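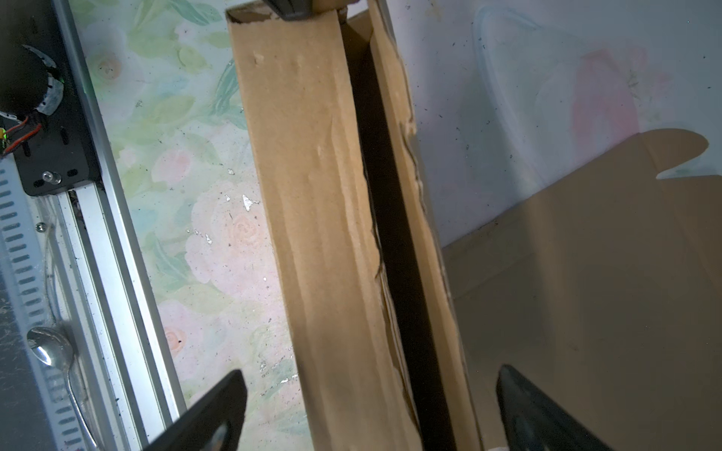

Galerie – Cartons usagés et surfaces de pose

Les vues réunies sur cette page concernent l'état des emballages en carton ondulé après plusieurs manipulations, et celui des plateaux sur lesquels ils sont posés. Elles complètent la fiche de suivi Massawe, version de novembre 2022, qui traite des boîtes étroites et hautes, plus sensibles au basculement que les formats courants. Les légendes restent volontairement brèves. Les termes employés sont ceux de la fiche : « panneau » pour une grande face, « rabat » pour toute partie articulée sur un pli, « chant » pour la tranche coupée du carton.

Sélection et légendes : Mwanahawa Ondieki. Relecture technique : Victor Kinyua.

Vue 1 – Boîte étroite, position presque verticale

Carton ondulé brun clair, boîte longue et étroite, légèrement inclinée. Le panneau de gauche est froissé dans le sens de la hauteur, avec de petits enfoncements vers le haut. Ouverture sombre au milieu, sur toute la partie visible.

Rabat de droite : bord intérieur déchiré, couches décollées, fibres de papier apparentes. Ce type de bord est classé D dans la fiche (délaminage). Un rabat classé D ne se recolle pas au ruban seul : le ruban adhère à la couche superficielle, qui continue de se séparer de l'ondulation. Découper d'abord les fibres libres, puis encoller à la colle vinylique et maintenir sous charge.

Chant supérieur irrégulier. À reprendre au cutter et à la règle si la boîte doit encore être fermée – sans objet si elle part au recyclage.

Référence de suivi : 1503. Le numéro est reporté au registre et non sur la boîte, l'encre du marqueur ayant tendance à s'étaler sur un carton frotté.

Vue 2 – Le plan de travail et son enceinte

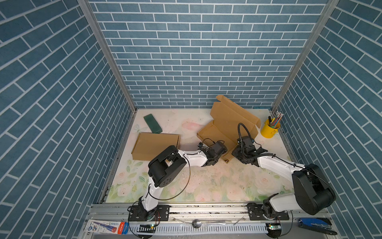 Le choix d'un fond dépend de ce que l'on veut pouvoir contrôler après chaque passage. Un plateau uni et mat montre tout, y compris les traces anciennes, et oblige à un nettoyage fréquent. Un plateau à motif masque les petites salissures et convient mal à l'inspection des poussières de papier. Celui-ci est crème, imprimé de fleurs pâles, roses à feuillage vert ; les débris foncés y restent lisibles, de même que les rayures de la partie centrale. Les parois à motif de briques bleues et joints blancs n'ont pas ce défaut, la poussière se déposant surtout à l'horizontale. Les montants sont des profilés d'aluminium.

Boîte ouverte posée sur le plateau. Pour toute boîte laissée ouverte, noter l'état des plis avant celui des panneaux : un pli fatigué modifie l'angle du rabat et fausse l'appréciation du reste.

Nettoyage du plateau : aspiration à la brosse souple, puis chiffon microfibre à peine humide. Pas de solvant sur les décors imprimés. Les rayures ne se traitent pas ; elles se relèvent une fois par mois sur la feuille Hernora, avec la date du relevé précédent. Celui d'octobre sert de base de comparaison.

Notes de classement

Les références 141 et 231 désignent deux boîtes retirées du suivi, l'une pour pli rompu, l'autre pour humidité. Leurs vues ont été versées au dossier Bratora et ne figurent plus dans cette galerie.

Adhésif retenu pour les reprises courantes : Pruvirex, rouleau de 200 m. Pose à sec, sur surface dépoussiérée, avec pression au rouleau de caoutchouc. Ne pas superposer deux bandes sur un pli.

Les corrections de légende sont à adresser à Victor Kinyua, en indiquant le numéro de la vue et le terme de la fiche concerné. Les demandes de fichiers en pleine définition passent par Mwanahawa Ondieki.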